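Kevstead's Sorting Arm Is Back at Work, With New Finger Pads and a Much Better Routine

11 January 2026

The little robot arm at the Kevstead workshop in Skarkivton is sorting again, and the people who look after it have plenty to be cheerful about. After a slow, fussy autumn in which the machine dropped more pieces than anyone liked, the arm has had its gripper rebuilt, its wrist camera set up from scratch and its weekly care put down on paper for the first time. It went back on its regular shift this week.

Regular visitors to the workshop will know the cell. It's a single tabletop arm with a two-finger gripper and a small camera at the wrist, and its job is to pick up flat colored shapes and put them where they belong. The shapes come out of the learning kits that Kevstead lends to schools across the district, and they come back in a glorious jumble. Sorting them by hand used to eat whole afternoons. The arm does it piece by piece, and on a good day it's a joy to watch.

November was not full of good days. Thin pieces began sliding out of the grip halfway through a lift, and the arm would carry on to the drop-off point holding nothing at all. The workshop's first guess was the control program, which is called Isah and had been updated that month. Two evenings went into rolling Isah back and forward again, with no difference either way.

The answer was in the fingers. The textured pads on the inner faces had worn smooth near the tips, exactly where a thin shape gets pinched, and one finger had also worked slightly loose at its mount. With the gripper closed on nothing, the tips touched but the middle of the pads didn't quite line up. A thick block would never have shown it. A flat one showed it every few minutes!

Both fingers came off and new ones went on, with a fresh cross-hatched pad on each. The mounting screws were cleaned, given a dab of thread locker and tightened a little at a time, first one side and then the other, so neither finger got pulled out of true. Then came the check that the Kevstead crew now swear by: close the gripper slowly on a strip of ordinary paper and tug. If the paper slides out easily at the tip but holds farther down, something is crooked. It took three tries to get an even pull all the way along.

The camera was next. Anything that moves the fingers even slightly changes where they show up in the wrist view, and Isah relies on knowing that. The arm was sent to 21 fixed poses over the table, and at each one the position of a printed target was recorded and compared with where the arm believed it to be. Two of the poses were badly off the first time through, and both had the wrist rolled hard to one side. The camera bracket had a hair of play in it. A thin washer cured that, and the second pass was clean.

Then the fun part, which was teaching the approach again. Single pieces in open space were never much trouble. The tricky ones are the pieces that land together, one leaning on another, so that the camera gets a good look at the top shape and only a sliver of whatever is behind it. The old settings sent the gripper straight down at the middle of the color it could see, and with a leaning piece that often meant pushing the whole group across the table. With the new ones the fingers open wide and stay wide during the approach, the wrist stops short for a second look, and the arm goes for the piece with the most face showing. After each pick it looks again before choosing the next. It's slower by a second or two per piece, and worth every bit of it.

Light got some attention too. The table is plain white, which gives the colors plenty of contrast, but the overhead lamp had been throwing a hot spot that washed out the edges of the lighter shapes. The lamp has been raised and a diffuser fitted, and the shading across the surface is now soft enough that Isah's color settings could be tightened up. Red, green and blue were done first, being the most common in the kits. Yellow is still being tuned, and anyone who has tried to get a camera to agree with itself about yellow will sympathize.

How did it do? In the first full test the arm was given 133 pieces and placed all but four of them. The next morning it ran 100 in a row without a drop, and there was applause. The four misses were all small pieces lying flat against a larger one with no edge for a fingertip to get hold of, and a gentle nudging move is being written for those.

The weekly routine is pleasantly short. The pads get wiped with a lint-free cloth and a little alcohol, then left to dry before the arm moves. The tabletop gets a wipe as well. The paper test is done on both fingers, the bracket is checked by hand with the power off, and the target is viewed from three of the recorded poses. If any of those has drifted, the full set is run again. Pads will now be changed every 1000 cycles of the closing test, whether or not they look tired, and a spare pair lives in the drawer under the controller. Everything goes into a notebook tied to the bench leg, since the last one wandered off.

There's more to come. Festwood, the workshop two towns over, is putting together a cell of the same kind and has asked for the finger and bracket notes, and a copy of the Isah settings is going with them. Kevstead hopes the two cells can trade improvements, starting with the nudging move. The Skarkivton arm can be seen running on open evenings through the winter, and questions about wear, washers and stubborn yellows are very welcome at the bench.

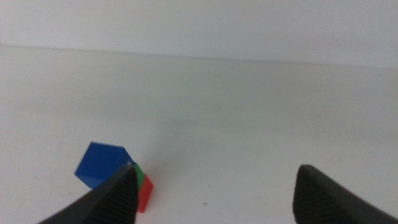 Isah wrote the paper strip test off as folklore until we tried it at Festwood, if you'll forgive me blaming the software for my own opinion. Our left finger failed it on the first tug. Could you post which thread locker strength you used? We went too strong on an earlier gripper and ended up heating the screws to get them out, and I'd like to skip that this time. Also very interested in the nudging move, even half finished.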